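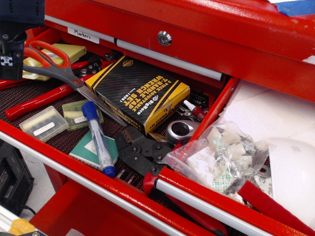
Workshop notebook, Fomcombe Paper and Binding Workshop
Entry dated 11/29/24
Subject: paste trials, second series, and condition of the Etar ledgers

The second series of paste trials was closed this morning. The first series, begun in September, is written up in the previous notebook and should be read alongside this entry, as the recipe numbers carry over.

Purpose. To settle on a wheat starch paste for the spine linings of the Etar ledgers. The paste used in the first series gave good adhesion but dried too stiff for volumes of this weight, and two of the test spines cracked at the third opening.

Materials. Wheat starch from the existing sack, not the new delivery. Filtered water. Kozo tissue in the middle weight for first linings, unbleached linen for second linings. The blank text blocks were made up from offcuts of the same ledger paper, which has a marked grain and curls badly if pasted across it.

Method. Starch was soaked overnight and cooked on the low ring with constant stirring until translucent, then left to cool under a cloth. Each batch was sieved twice. Recipe 5 was sieved a third time, as grains were still visible on the brush. Linings were applied to five test blocks per recipe, boned down through silicone paper and left under boards. The weights were the usual wrapped bricks.

Results by recipe:

Recipe 3. Even film, slow to grab. The tissue could be repositioned for longer than is convenient. Flexible when dry. One lining lifted at the tail.

Recipe 4. Much as recipe 3 but thicker on the brush. Squeezed out at the shoulders and had to be cleaned away with a damp swab, leaving a tide line on one block. Colleagues using this recipe should load the brush less heavily than they are accustomed to.

Recipe 5. The best of the series. Good initial tack, no lifting, spine opens flat and returns without a crease. Slight cockling in the first two leaves of one block, which went down after a further night under weight.

Recipe 6. Abandoned. The batch caught on the bottom of the pan and was discoloured throughout. It was not repeated, there being no more soaked starch ready.

Recipe 5 is accordingly adopted for the ledgers. It is to be made fresh and used within two days. Paste kept to the fourth day had thinned and smelt sour, and was thrown away.

Opening test. The blocks lined with recipe 5 were opened and closed by hand at three points in the text, in sets, until 187 openings had been reached. No cracking was found. The linen had begun to polish at the joint on one block and this should be watched. A figure of 4000 openings was mentioned at the planning stage, which is beyond what can be done by hand and would require the rig at Tronuveck. The request form has been drafted and is awaiting signature.

Etar ledgers, condition. The group consists of 51 volumes, all quarter leather with marbled sides. The sewing is sound in most. The common fault is failure of the original spine lining, which is a coarse brown paper stuck with animal glue, now brittle and coming away as dust. Red rot is present on the lower shelves' volumes in particular. These must be consolidated before any lifting of the leather is attempted. Volume 9 has an insertion of loose receipts between the last gathering and the rear board. The receipts have been foldered in the order found and a slip placed in the volume.

The old glue softens well under a methyl cellulose poultice left for twenty minutes. Left for forty, it began to stain the back folds. Twenty minutes is to be treated as the limit, with a second application where required.

Humidity in the workshop was high for most of the fortnight and drying times above will be longer than those to be expected in a heated room. The hygrometer by the sink reads higher than the one by the door and they have not been compared against a third.

Outstanding:
Repeat recipe 6 with a heavier pan.
Cut linen for the first ten volumes, grain head to tail.
Ask Org whether the shelf marks on the spines are to be kept in place or moved inside the boards.
Blotters are low.
Second opinion wanted on volume 22, where the lower board is detached and the cords have been trimmed by an earlier repairer.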